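Dridlow Community Help > Home and Household > Recycling and Bins

Plastic bottles: caps on or off, and do the labels need to come off?

Posted by cupboardunderstairs

Hello all, new to Dridlow and already in a muddle over the bins. Where I lived before, you took the caps off everything and put them in a separate tub at the school gate. Then my new neighbour told me last Monday that the caps stay ON here, and the lady across the road says her crew left her whole box behind because she hadn't squashed anything. So who's right?

We get through a lot of water in this house (the tap water tastes of swimming pool, sorry if you love it) and I've got a bin bag full of the small clear bottles sitting in the porch. Some have had the labels peeled off and some haven't, depending on which of the children was bored. A few came from the import shop on Ngata Street so the labels aren't in English, and I can't tell from them whether it's the same plastic as ours or something different.

Caps on or off? Labels on or off? Squash or don't squash? And do I have to rinse a bottle that's only ever had water in it? My collection goes at 6 in the morning so I'd like to get it sorted the night before for once.

Posted by binday_blues

on. just chuck them in, they've got machines for all that

Posted by Tealights and Tupperware

Welcome to Dridlow! I had exactly the same confusion when we moved over from Corley, and in the end I rang the council and got a very patient man who went through it all with me (2 goes, the first time I was cut off).

He told me caps on. Loose ones are so small they drop through the sorting belts and get swept up with the rubbish, but screwed on to a bottle they go along with it. So if you've got a tub of loose caps saved up from your old place, pop them back on whatever fits!

Labels you can leave. I used to stand at the sink picking at them with my thumbnail and it's a complete waste of an evening. If one comes away in your hand then fine, stick it in the ordinary bin, but don't go hunting for the rest.

For the imported ones, turn the bottle over or look low down on the side for the little triangle with a number in it. A 1 means PET, same as nearly all the water bottles you'd buy here, and it doesn't matter a bit what language the label is in. If you can't find a triangle on one, he said to put it in anyway as long as it's plainly a drinks bottle.

Squashing is the bit everybody argues about. Take the cap off, press the air out, put the cap back on so it stays flat. You don't have to, but I can fit 35 in the box squashed and they don't blow down the road in a gale, which our Corley ones did regularly.

Posted by porridgepan

Agree with most of the above. I do mine on the table on a Sunday night with the radio on, it's quite soothing once you get into it. 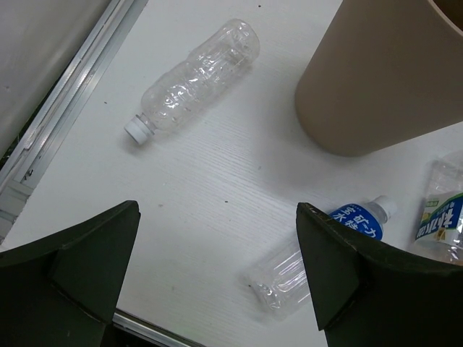

porridgepan

Three clear ones, two with their blue labels still on and one with none, and I'd put the whole lot in as they are. The white caps you can see are screwed on, so leave them. The bare one's got a few little specks inside it, and for something like that I'd give it a quick swill and tip it out, but I wouldn't bother for plain water with nothing in the bottle.

One thing I'd do differently from Tealights is the squashing. I press mine flat lengthways and don't stamp them down from the top into a puck, as the fellow at the Dutgate tip told me the pucks are harder for the machines to sort. Could be old advice now, he's been there donkey's years.

Also, if your box really is overflowing, Dutgate takes bottles loose and you don't need a permit for a car. I took 140 down there after our street party in August and it was all done before I'd finished my flask. Tip them out of the bin bag first though, they won't take the bag.

Posted by cupboardunderstairs

Brilliant, thank you both. Caps going back on tonight, and I've told the kids they can stop peeling.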